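Do Colored Lids Make People Sort Their Trash Better?

Project report, Introduction to Research Methods
Dremthorpe College
Submitted 26/04/2023

1. Why I picked this

Last fall the college replaced the lids on the trash and recycling bins in the main dining hall. The old lids were all gray with a printed word on them. The new ones are blue, yellow, green and black, and they came from a supplier called Vovholm. The email that went out to students said the new lids would "transform sorting behavior." I wanted to know where that claim came from, so I asked the facilities office. They sent me the Vovholm brochure. I asked Vovholm, and they sent me the same brochure.

The brochure has a bar chart with two bars and no numbers on the side. It says that color is "processed instantly by the brain." There is no source for this. I am not saying it is false. I am saying that a person who wanted to check it would have nowhere to start, and that the college spent money on it anyway.

My question was a small one. Do people in our dining hall put things in the right bin more often with colored lids than with gray ones?

2. What color can and can't do

Most of what I read before starting mixed up two different jobs. The first job is getting noticed. The second job is carrying a meaning. A red light at an intersection does both, but drivers have spent years learning the second part, and they had to pass a test on it. A yellow lid on a bin only does the first until somebody learns what yellow stands for, and there is no test for that.

The meaning also changes from place to place. In my hometown green was for yard waste. In the dorm, green is glass. In the dining hall, green is food scraps. My roommate's family has a green bin that takes everything. Anyone who arrives here already knowing a color system has a fair chance of knowing the wrong one, and the brochure does not bring this up.
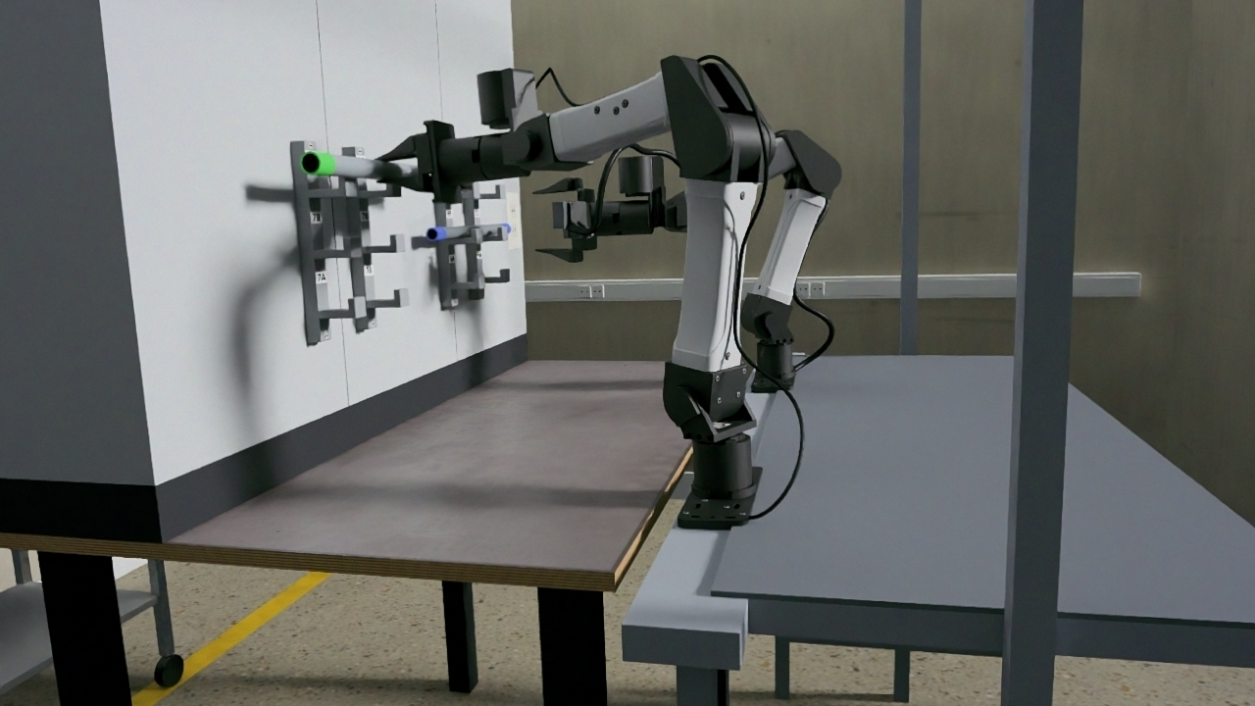 Color coding gets used in a lot more places than bins, of course, and the same split shows up. Cables, file folders, paint cans, hospital wristbands and storage racks all lean on it. Take the gray tube with the bright green end, held there at the top of the left rack. The green makes it very easy to tell that end from the rest of the tube. What it doesn't do is say why that end is green, or if a tube with some other color on it would belong somewhere else. You would need to be told. When I explained my project to classmates, most of them said "well, color obviously helps," and I think they meant the first job and assumed the second came along for free.

I also looked at how long these systems last. Ševčík, a book on workplace signs that our library owns, has a chapter on color codes that drift. Someone runs out of the right tape and uses another roll. A new person adds a color that was already taken. After a few years the code is half code and half decoration. The chapter is mostly stories and very little data, so I would not lean on it too hard, but the stories match what I see in the chemistry building, where the drawer labels come in two shades of orange that may or may not mean different things.

3. Method

I was lucky that the lids lift off. The facilities office still had the gray ones in a closet and agreed to let me put them back for part of the term. I watched the bins for 20 lunch periods, half with the gray lids and half with the colored ones. I sat at the table by the east door with a clipboard and marked each item that went into a bin as right, wrong or could not tell. In total I logged 1,192 items, leaving out the ones I could not tell.

The printed words were the same on both sets. The holes were the same shape. The bins stayed in the same order against the wall.

I also handed out paper slips asking people to match the four colors to the four kinds of waste. They filled these out at the tables, where the bins were out of view. I got 185 slips back that I could read.

For the log I used an app called Roleo on my phone during the first lunch, and then gave up and went to paper. It wanted me to choose an icon for every item.

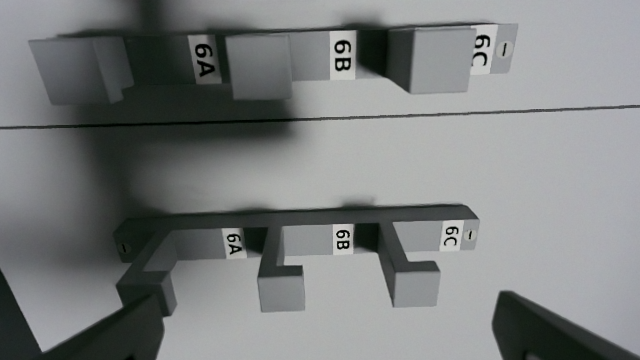 Would people sort differently if they knew they were being watched? Probably, and I had no good way around it. I kept the clipboard under a textbook when I could. Two people asked me what I was doing, and one of them went back and moved a cup from one bin to another, which I left out of the log. If being watched made everyone more careful, it should have done so under both sets of lids, so the comparison may still be fair even if the totals look better than real life.

A bigger worry is that I was the only one marking. I knew which lids were on. I also went in doubting the colored lids, and a person who doubts something can find ways to see it fail. To deal with this I wrote out the rules before the first lunch and taped them inside the textbook. A coffee cup with liquid in it is wrong everywhere. A napkin is right in food scraps and wrong in paper. A pizza box counts by what is on it. I tried to follow the rules even when they annoyed me.

4. Results

The colored lids did a bit better. Out of every hundred items, three more went into the right bin than with the gray lids. I ran the test we learned in class, and a gap of that size with my number of items could easily come from chance. That doesn't prove the lids do nothing. It means my count can't tell the difference between a small effect and no effect.

What I can say is that I found nothing that looks like "transform."

The slips were more interesting. Of the people who filled one out, 20 matched all four colors correctly. Most got black right, since black is for landfill in many places. Blue did fairly well. Yellow and green were close to guessing, and several people swapped them with what looked like great confidence, pressing hard on the pen.

The errors at the bins were also not spread evenly. Coffee cups were the worst item under both sets of lids. People would stop, look at the cup, look at the four bins, and then drop it in whichever one was closest. No lid color fixes that, because the person's problem is with the cup. They do not know if it is paper, and the truth is that it is paper with a lining and goes to landfill here. I only know that from asking the kitchen.
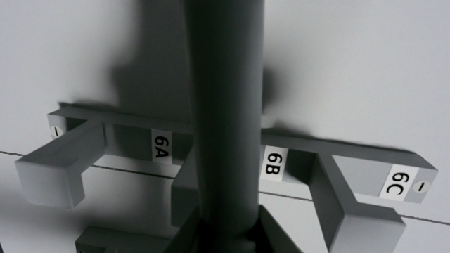
Forks were second. The dining hall switched to a compostable fork at some point in the year, and it looks almost the same as the old plastic one. There was a week when both kinds were in the same tray. I marked those by breaking one open when I could reach it, which I do not recommend, and by asking the person when I could not. Most had no idea which kind they were holding. I would not have known either.

Soup containers, on the other hand, were nearly always right. They have a picture of a bin printed on the bottom. It is small and black and not pretty. It tells you where the thing goes while the thing is in your hand, and I suspect that this matters more than anything on the lid. I did not set out to test it, so it stays a suspicion. It would make a better project than mine.

5. Problems with this report

The weather changed over the term and so did the menu. There was more soup in the gray lid weeks, and if soup containers are nearly always right, that alone could make the gray lids look better than they are. I only noticed when I was adding things up. I should have switched lids every other day and not in two blocks. My instructor had suggested this in my plan and I thought it would be too much carrying.

I watched only lunch. Dinner may be different.

I also cannot say anything about new students. By spring, most people had used the colored lids for months. Someone might argue that the colors had already done their teaching by then and that the gray lids were getting the benefit of it. I don't find this very convincing given the slips, but I can't rule it out.

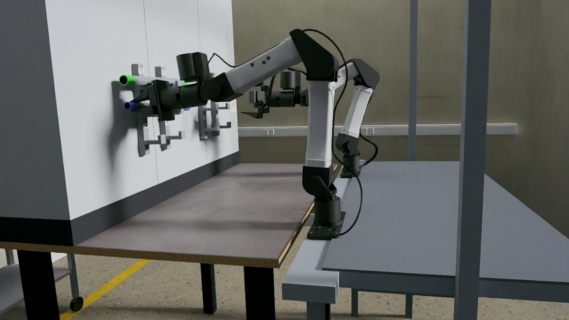 Mal-soon Cha read a draft of this and thinks I am being too hard on the lids. Her point was that a bin system has to be seen from across a crowded room, and that the colors at least get people walking toward the bins instead of leaving a tray on the table. I had only counted what happened once someone was already standing there. She also said that three in a hundred, if it is real, adds up over a whole year of lunches, and that I would be happy to take three percent off my tuition.

I think the first part of that is a good objection and I have no data on abandoned trays. On the second part, the words "if it is real" are carrying most of the weight. A small effect that nobody has measured properly is a poor reason to buy lids for the other dining halls, and the facilities office told me they plan to do so in May.

6. What I would ask for next

Before the next order goes out, I would like Vovholm to send the numbers behind the two bars. If there are none, the college should say so in its emails. I would also like somebody to try printing the bin on the coffee cup for a few weeks and count again, with two people marking who don't know what the project is for.

The gray lids are back in the closet. My tally sheets and the slips are in a folder with the department office, and the rules for marking are stapled to the front.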